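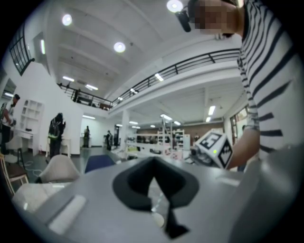 Cube five in the hall, little green light on.

Jul 1, 2026

What a good day! I finally got the new pose filter running on live gripper data, and the tracks are so much cleaner that I kept replaying the same clip just to watch the line go where a hand would go.

I've been fighting this since December. Every gripper carries a marker cube, and whenever the tracker swaps from one face of the cube to the next, the pose hops. It's a tiny hop, but the policy learns it as a real motion, and then Nel (our planner) tries to replay a twitch that no wrist ever made. The old fix was to smooth everything, which also smoothed out the moment of grasp – the one part we care about most.

The new version in Skutska keeps both faces alive for 9 frames and blends them by how squarely each one faces the camera. Simple! I wrote it on the train and didn't trust it at all. I ran it over the 2000 oldest clips from the Trorngate set before lunch and it flagged three bad calibrations I never knew we had. One of them was mine, of course.

Still ugly: timestamps. The left and right streams drift apart on long takes, and the filter happily blends a pose with one that's 5 milliseconds stale. I know where it happens in the code, I just don't like any of my ideas for it yet.

Two hands at the marble table was the part I'd been looking forward to. When the tips come in close, each cube can hide behind the other hand, and that's where the old tracker used to give up completely. An apple on a saucer, a little white disc, both grippers nearly touching – just the kind of close work I want Nel to be good at. 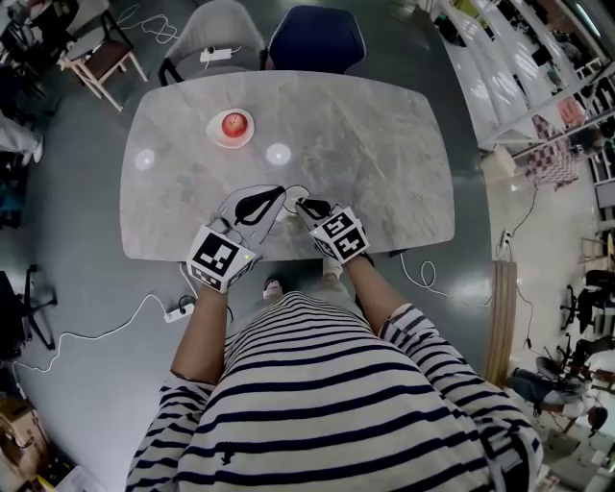
For tomorrow

Fix the clock drift first, before touching anything fun. Then rerun the Fatmont clips with blending off so I have something fair to compare against. Put the face weights in the config file (they're hard-coded right now, shame on me). Try a shorter window too, maybe 3 frames, and see if the hop comes back. And write down the calibration offsets somewhere other than my terminal history!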